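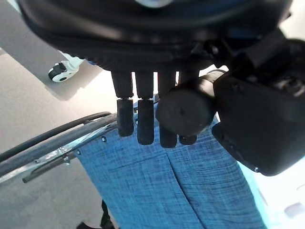 ホーム > 読みもの > 暮らしと言葉

一行日記は、つまらないことを書くほど面白い

日記が続かない人に会うと、つい身を乗り出してしまう。私も三十代の終わりまで、買っては四日でやめる側の人間だった。引き出しには最初の数ページだけ字がびっしり詰まった立派なノートが何冊も眠っていて、どれも一月の、やたらと決意に満ちた文章で始まっている。読み返すと恥ずかしい。しかも、その年の一月に何を食べ、誰と話し、どんな靴を履いていたのかがひとつも書いていないのだ!

いまは一日一行だけ書いている。今日で629日目になる。自慢したいわけではなくて(少しはしたい)、この一行というのが本当に楽しいので、もっとやる人が増えてほしいと思ってこれを書いている。

私の考えはこうだ。日記には、気持ちより先に、つまらない事実を書いたほうがいい。

たとえば去年の9月の行を抜き出してみる。

「豆腐屋の値段札が新しくなった。字が前より小さい」
「バスで隣の人がずっと飴の包みを畳んでいた」
「洗濯物、夕方に取り込む。片方の靴下がない」
「ナジェリから電話。茄子の話で終わる」

どうだろう。他人が読んだらなんのことやら、だと思う。けれど私には、この四行でその頃の空気が丸ごと戻ってくる。豆腐屋の前の坂の暑さも、バスの冷房の効きすぎも、書いていないのに思い出せる。ナジェリというのは友人のナジェリ・ハラミージョ(Nayeli Jaramillo)のことで、あの電話では茄子を揚げるか焼くかでずいぶん長く揉めた。彼女は断然揚げる派である。茄子の一字を見ただけで、受話器越しに油のはねる音まで聞こえてくる気がするのだから、記憶というのはなんて気前がいいのだろう。

逆に、同じ月に一度だけ気持ちを書いた行がある。「なんだか落ち着かない一日だった」。これがもう、まるで思い出せない。何が落ち着かなかったのか。仕事か、体調か、天気か。当時の私はさぞ切実だったのだろうに、切実さだけがぽつんと残って、その中身がどこかへ行ってしまった。

もちろん反対意見もある。読書会でこの話をしたら、アウレリオ・メンドーサさんに静かに首を振られた。日記は心を整理するためのもので、事実の記録なら家計簿で足りる、と言う。彼は毎晩2ページ書くそうだ。つらい時期にはそれに助けられたとも話してくれて、その重みには私も頭が下がる。書くことで眠れるなら、何ページでも書いたほうがいい。

ただ、それは書いている夜のための日記だと思う。私が勧めたいのは、ずっと後で読む人のための日記で、読むのはたいてい自分ひとりだ。この二つは同じ名前で呼ばれているけれど、ずいぶん違う道具なのではないか。包丁とはさみくらいには違う。両方持っていてもいい。

家計簿で足りるかという点には、もう少し食い下がりたい。家計簿には買ったものしか載らない。買わなかったものが載らないのだ。私の日記には「桃、迷ってやめる」という行があって、これが大のお気に入りである。店先で傷のあるところを何度も確かめて、結局手ぶらで帰った夕方のこと。お金が一円も動かなかった出来事ほど、書いておかないときれいに消える。

やり方にもこだわりが出てきた。まず、ノートは安いほうがいい。高いノートは立派なことを書けと迫ってくるから苦手だ。いま使っているのは文房具屋の隅で山積みになっていた罫線だけのもので、表紙の角はもう丸くなっている。ペンはなんでもいい。台所に置いておいて、やかんの湯が沸くまでの間に書く。沸いたらそこでやめる。文の途中でもやめる。じつは途中で切れた行がけっこうあって、「郵便局の人が急に」で終わっている日など、いまだに続きが気になって仕方がない。急にどうしたのだろう!

書き忘れた日は、翌朝に書く。それも忘れたら空けておく。以前は空白が嫌で、まとめて思い出しながら埋めていたけれど、そうやって書いた行は後で読むと妙に整っていて、どれも似たような顔をしている。数えてみたら22日ぶんの空白があった。最初に書いた629日目というのは始めてからの日数なので、そこは正直に白状しておく。旅行中だったのか風邪だったのか、空白は空白なりに想像の余地がある。

天気は書かなくていいと思っている。これは日記好きの間でもかなり意見が割れるところで、ブリサ・バニュエロスさんは必ず天気から書くと言って譲らない。天気なら調べればわかる、と私が言うと、調べてわかるのは町の天気であって、自分の頭の上の天気ではない、と返された。うまいことを言うなあと感心して、その晩だけ真似をした。「夕立。うちの前だけ降った気がする」。悔しいけれど、なかなかいい行になった。

若い人には、こんな地味なことをして何になるのかと聞かれることもある。何にもならない、と答えるほかない。賢くもならないし、早起きにもならない。でも、半年ほどたったころに最初のほうをめくってごらん、とだけは言いたい。私は234日目に初めて前のページを読み返して、台所で立ったまま笑ってしまい、お茶をすっかり冷ましてしまった。そこに出てくる人がなんだかとても他人で、しかも好感の持てる他人だったのだ。靴下を片方なくし、桃を買えずに帰り、茄子のことで友達と揉めている。立派な一月の決意を書いていたあの人より、よほど付き合いやすそうである。

今夜の行はもう決めてある。「眼鏡のねじがゆるむ。爪で締める」。爪で締めたところが肝心で、ここを省くと半分くらい味が落ちてしまう。

ちなみに靴下はその後、枕カバーの中から出てきた。それもちゃんと一行にしてある。

コメント 22件 シェア 234

お問い合わせ | 無断転載はご遠慮ください | ページの先頭へ戻る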